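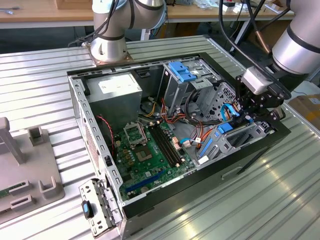 Case open, cooler off, socket frame up. CPU not in yet.

Re: Old office tower, worth a new CPU or strip it for parts?

skorkell_fan
Posted June 15, 2024

OK so this is where I'm at. Case is on its side, side panel off, front panel swung out, cooler and old chip out. Picked this up from a Jemach office clearance, paid 4 bucks (yes, four). Green board, two memory slots, one long blue slot near the bottom, power supply top left. It posted fine before I took it apart, fans spun, got to the BIOS and everything.

Plan was: faster chip, max the memory, put an SSD in it, give it to my niece for school in July. Now I'm looking at the socket and getting cold feet. Questions

do I need to pull the whole board to put the new cooler on or can I do it in the case
is the stock power supply good enough
what is the deal with the blue latch on top of the drive cage, I push it and nothing moves

Chip is coming from Prusero, used, tested they say. Thanks in advance

pinbender
First thing. Close the socket. Seriously. Don't leave the frame up with no chip in it while you go off and post on forums. One dropped screw and that's your board. If you kept the plastic cover put it back on, if not then shut the frame gently and lay a clean card over it.

Second thing, leave the board in. You only need to pull it if the new cooler wants its own backplate. If you're reusing the old cooler then no, clean it, new paste, screw down in a cross pattern, done.

Doherty_Repairs
Seconded on the socket. I get a couple of those a month at the bench, always the same story, "I only left it open for lunch".

On the drive latch: on most of these office boxes the cage pivots or slides and there's a cable holding it back. Unplug the data cable and the power from whatever drive is in there FIRST, then squeeze the latch and lift. If it still won't budge look for a screw from the outside of the case. Don't lever it with a screwdriver, the blue plastic snaps and you will not find another one.

skorkell_fan
ok socket closed, sorry. Went and did it right after reading. No cover, think I threw it out with the packaging years ago from some other board lol

Reusing the old cooler yes. Cable was still plugged in, will try that.

mossy_keys
Going to be the grump here. Why bother? By the time you buy the chip, memory and SSD you could get a whole newer used box, smaller, quieter, with a warranty. I did the sums on one like this last winter and regretted it. Strip it, keep the screws and the power supply, recycle the rest.

pinbender
Depends what the chip cost. OP?

skorkell_fan
Chip was cheap. SSD I already have, 120 GB, out of a dead laptop. Memory I'm still looking. So it's really only the memory

mossy_keys
120 is tiny for a kid. It'll be full by the end of the first month with updates alone

Doherty_Repairs
It's homework and a browser. Put the SSD in for the system and leave the old hard drive in the cage for files. There's a spare tray in there too from the look of it, gray one with the blue tab, lower right. Check whether it takes a 2.5 or you need an adapter. Adapter's a couple of bucks, or honestly double sided tape, SSDs don't care.

mossy_keys
tape. in a repair shop.

Doherty_Repairs
Not in the shop. On my own machine at home, been like that for years

Bláthnaid Nic Giolla
Jumping in on the power supply question as it got skipped. Read the label. It's got a white sticker on top, the numbers you want are total watts and the amps on the 12V line. If you aren't adding a graphics card then stock is nearly always fine for a chip swap in the same family. If you ARE planning to fill that long blue slot with a card, stop and tell us which card, because office supplies are often short on the plugs as well as the watts.

Also some are a custom plug to the board, so don't buy a replacement until you've checked the pinout. Ask me how I know. Had one where the plug fit perfectly and the wiring was different – very expensive click.

skorkell_fan
No card. Onboard video is fine for her. I'll get the numbers off the sticker tonite

pinbender
Before the chip goes in, check the board's support list. Same socket does NOT mean it works. You might need a BIOS update, and you have to do that with the OLD chip in. You did keep the old chip?

skorkell_fan
yes in a egg carton

pinbender
An egg carton. Ok. The cardboard kind I hope, not the foam

skorkell_fan
cardboard

Bláthnaid Nic Giolla
Cardboard's not great either but it'll live. Put it in an antistatic bag when you find one.

Pinbender is right about the BIOS. On mine the version had to be 1239 or later and it had shipped with 809. Different board to yours probably so go by your own maker's page, but that's the sort of thing you're looking for. Put the old chip back, old cooler with a bit of fresh paste, boot, update, THEN swap. Yes it means doing the cooler twice. Boring but you only cry once

mossy_keys
And this is my point. Two cooler jobs, a BIOS flash that could brick it, hunting for memory, all for a box that cost 4 dollars. How much is your weekend worth

skorkell_fan
I like doing it tho? And she wants to help put the memory in

mossy_keys
Fair enough, can't argue with that. Blow the dust out before she gets near it.

Doherty_Repairs
While it's open, tidy the wires. That bundle of yellow, red, orange and black from the supply goes right across the middle of the case. Tuck it along the side or tie it up by the drives so the air can get over the board. Same with the red and black fan wire on the left wall, there's a little black clip on that wall, might be meant for it. Keep it away from the blades.

skorkell_fan
Oh is that what the clip is. I was wondering

UPDATE: cable off, latch works!! cage moved right away. Doherty you legend. Old chip going back in now for the BIOS thing, my version is way older than the one on the support page so glad I asked

Bláthnaid Nic Giolla
Good. Don't touch the power button during the flash, go make tea or something. And write down the drive settings before you update, they'll reset to default.

skorkell_fan
ok. Anyone know if Skorkell memory is any good or should I pay more

pinbender
New thread for that one please, it'll be nine pages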